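The config file that ate my spring

Skutby began life as a build tool you could explain over lunch. One file, 60 lines, and your code compiled. I moved three projects to it in March and told everyone at work to do the same, which I now bring up as little as possible.

By version two the file could include other files. By version three it could run loops. Ours has reached 1693 lines, of which 398 are comments apologizing for the rest, and last month somebody wrote a unit test for it.

I tried Nirnden for a weekend. It has no config file at all – it guesses. It guessed that my test folder was the product and shipped it to staging.
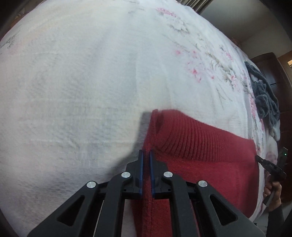 A red knit with a wide ribbed band, pinched at one side.

So I am back on Skutby, deleting ten lines a week. The loops go next.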